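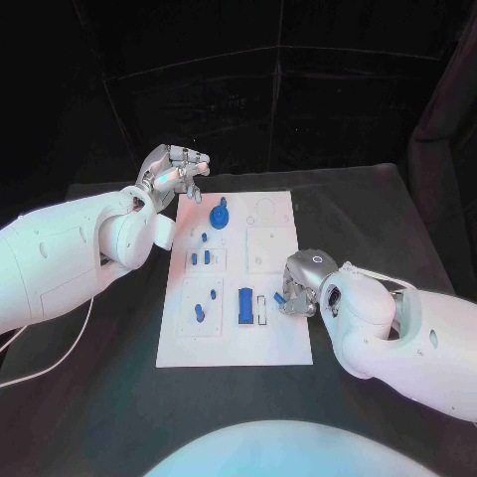 Two robot arms over a task board on a dark grey table.

Holub has asked a court to throw out most of a lawsuit brought by its former merger partner Flirkari, arguing that the software company walked away from a signed agreement without giving the notice the contract required.

The 129-page filing, lodged in May, responds to Flirkari's claim that Holub overstated the number of paying business accounts on its messaging platform in the months before the deal was announced. Holub denies the claim. It says the account figures were taken from the same billing system that Flirkari's advisers were allowed to inspect during due diligence, and that no objection was raised before signing.

Under the merger agreement, either party could end the deal over a material breach, but only after written notice and a 15-day period in which the other side could fix the problem. Holub says Flirkari's termination letter arrived four days after its first written complaint. The filing describes the letter as "a termination in search of a ground" and asks the court to find it had no effect.

Flirkari takes a different view of the same clause. In its original complaint, it argued that the notice period applies only to breaches that can be cured, and that an incorrect statement about past account numbers cannot be cured by later conduct. It is seeking the return of its deposit and the costs of financing arranged for the purchase.

Much of the dispute turns on how an account is defined. Holub's contracts allow a customer to register several workspaces under one billing record. Flirkari says each workspace was counted as a separate account in the sales materials. Holub says the method was set out in a schedule to the agreement and had been used in its reports for five years.

The filing also contains a counterclaim. Holub says it delayed the sale of its Bramgate hosting unit at Flirkari's request, and that the unit has since lost around 15 percent of its contract value. It wants that loss treated as direct damages. The agreement excludes indirect damages but does not define the term, and the two sides are expected to submit expert reports on the point.

A separate request covers documents. Holub is asking for internal messages between Flirkari's finance team and its office in Lamidport, where the integration work was based. Flirkari has offered a narrower set, limited to messages that mention account numbers — a limit Holub says would leave out discussion of the financing terms.

Flirkari said in a short statement that it stood by its complaint and would answer the counterclaim in court. Holub declined to comment beyond the filing.

The judge has not set a date for a hearing on the motion. Flirkari's written response is due before the court takes up the request for documents.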